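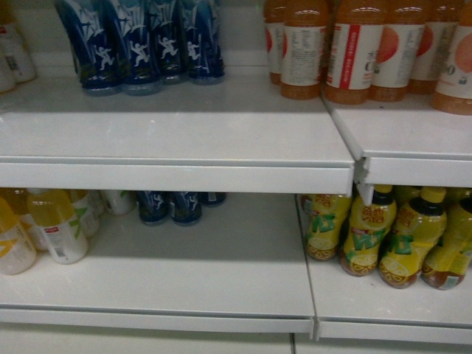
Bottled drinks on the store shelves

2021-12-25

The fundraiser for the wheelchair van closed last night, so I'm writing down where things ended up while the house is quiet. A lot of you gave and then didn't hear much from me after that. I'm sorry about the gaps. Between the clinic and work I stopped posting for most of November.

For anyone who found this page through the Urndale newsletter, my mother had a stroke in May. She spent 11 weeks in the rehab hospital and came home with very little use of her left side. Her insurance paid for the hospital stay and the chair. It did not pay for a vehicle that can carry the chair with her in it, and the clinic she goes to is 40 miles away in Gesino. We had been paying a medical transport company for each trip, and some weeks that cost more than groceries.

In the end 159 people gave. A few gave twice. The Khaemba church hall held a chili supper for us and the hardware store kept a jar by the register from September on. I have written thank-you cards to everyone who left an address. If you gave without a name, this will have to do as your card. Thank you.

The van is used. It has a side ramp and a lowered floor, and the tie-downs were replaced before we picked it up. We looked at one in Munda first that was cheaper, but the ramp motor was going and the seller wouldn't come down enough to cover the repair. I would tell anyone shopping for one of these to bring the actual chair along and try it. The door opening on the first van was 2 inches too low for Mom to go in without ducking, and I would have missed that from the listing.

We have made five trips to Gesino in it so far. She rides up front, where the passenger seat comes out and the chair locks in. On the transport bus she was always in the back and couldn't hear anybody. Now she tells me how to drive.

The money left over after the purchase and the title fees is in a separate account. It will go to insurance on the van first, then tires in the spring. If there is anything after that, Mom wants it to go toward another family at the clinic that is saving for a ramp at their front door. I'll post the receipts here once I get them scanned.

Therapy is going slowly. She can stand at the kitchen counter for a few minutes with the brace on – long enough to complain about how I peel potatoes. Her speech is much better in the morning than at night, so if you want to call, please call before lunch. Visitors are fine again after New Year's. The side door is the one to use now, and there's room to park behind the van.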